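Urszula Stępień
December 13, 2023

1/ Small thread about pillow covers, for everybody who is sewing presents this month. I am not a professional, I learned from my aunt and from many mistakes.

2/ For a kids' pillow I like a print with big letters and cartoon faces. The child finds the letters by himself and you get a bit of peace with your cup of tea.

3/ I wash all cotton before cutting. Last April I skipped this and my cover shrank by about 2 centimetres. It was a fight to get the pillow inside, my mum was laughing at me.
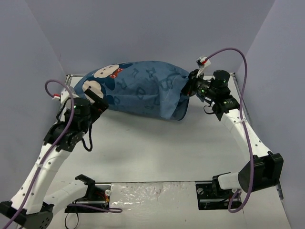 Blue cover with mouse faces and letters. The red bow with white dots is my favourite part.

4/ I make the closing with a flap, no zipper. Zippers are cold on the cheek and the little ones pull them. Please leave a generous flap, otherwise the pillow looks out.

5/ Thread: I use polyester in a darker colour than the fabric. For blue I take navy. I bought a spool of 200 metres at Merkico and it is still not finished.

6/ Ironing only from the wrong side if your print is the rubbery kind. Ask me how I know.

7/ Somebody asked me for the measurements of my flap pattern. I will write them out tomorrow, I must first find the paper.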